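A closed laptop is the most badly handled object in an ordinary office

By Henok Seyoum

Most advice on laptop care concerns the screen or the battery. I think the grip matters more, and that two hands should be the rule even for a move of a few inches. My own habit is plain: lid shut, one hand on each side, thumbs on top.

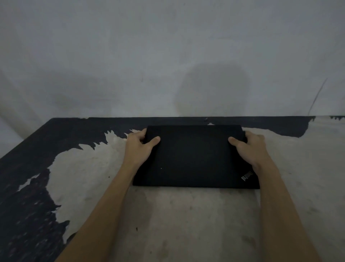
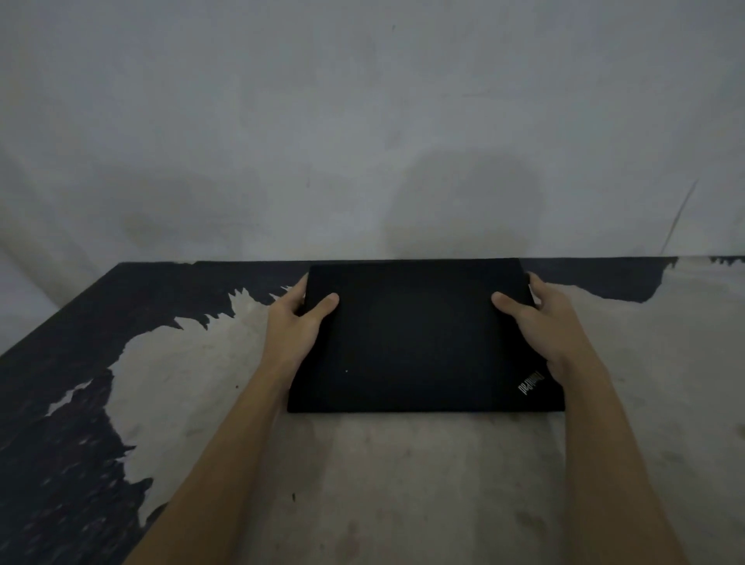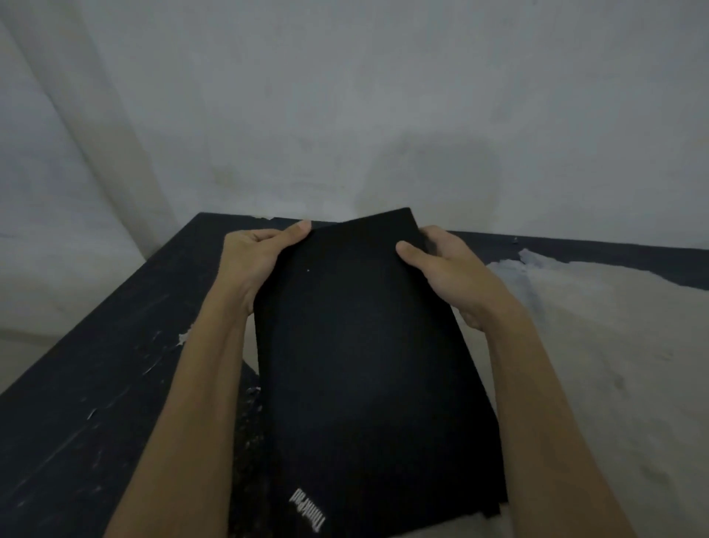 Black ThinkPad, lid closed, one hand to each side.

The case against one hand

A laptop held by a single corner puts its weight on one small area of the case. The base flexes, and whatever is fixed inside flexes with it. Fasil Berhe, who ran the repair bench at Treketti until September, logged 2593 machines over his time there and kept a separate column for cracked corners. He put around 4 in every hundred down to carrying. I would have guessed lower.

Thumb pressure is the fair objection. A lid is thin, and pressing hard on the middle of it loads the panel underneath. The thumbs should stay near the sides and do little more than steady the machine — the fingers take the weight.

The case against the table

A rough tabletop is a poor surface for sliding. Grit under the feet will mark both the finish and the case. Lift clear, move, set down. Pushing a laptop back toward the wall also leaves no room for a plug on the far side.

Abdella's desk guide gives 3 pages to cable colors and 2 lines to lifting. I would reverse that.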